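Pomer Dish Soap Concentrate, Refill Bottle

I started making this soap in May a few years back, mostly because I was tired of hauling home big plastic bottles that were nearly all water. My friend Meifang Hao had been making bar soap for ages and she let me take over one end of her workbench, and between the two of us (and a lot of very slippery batches!) we landed on the recipe we still sell today.

It's a thick, plain concentrate with a light lemon peel scent. You mix one capful into 7 ounces of warm water in whatever pump bottle you already have at home, give it a gentle swirl, and leave it for a few minutes until it clears. Please don't shake it, or you'll be standing there waiting for the foam to go down, and I have done that more often than I'd like to say. 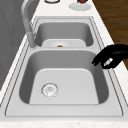

Each refill bottle makes 20 pump bottles of soap, and it keeps for a good long while in a cupboard as long as the cap is on tight. If it gets cold it may turn cloudy. Set it somewhere warm for an afternoon and it will come right back.

We get a lot of letters about hard water, and I do understand, having grown up with it. If your glasses come out spotty, use a little more concentrate in your mix and rinse with the warmest water you're comfortable with. Younes Morsy, who packs our orders, swears by a splash of white vinegar in the last rinse. 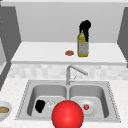
Double-basin sink with a tiled backsplash and a white shelf above.

The scent is on the quiet side. We used to make a stronger one called Uneck, with rosemary and mint, and some of you still ask after it. I'd love to bring it back, but the oil we liked is hard to come by now, and I don't want to sell you something that only half smells like it.

Size: 200 ml
Scent: lemon peel, or unscented
Item number: 181

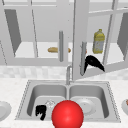 Orders go out from our Cleststead workshop twice a week, wrapped in brown paper. If a bottle arrives leaking, drop us a note and we'll send another one along, no need to mail the old one back.

You may also like
Pomer Bar Soap, Oatmeal
Selvanayagam Coconut Scrub Brush
Cotton Dishcloths, Pair
Glass Pump Bottle

Get our letter when new batches are ready. Enter your email to sign up.

Contact us | Shipping | © Pomer Soap, Cleststead | Back to top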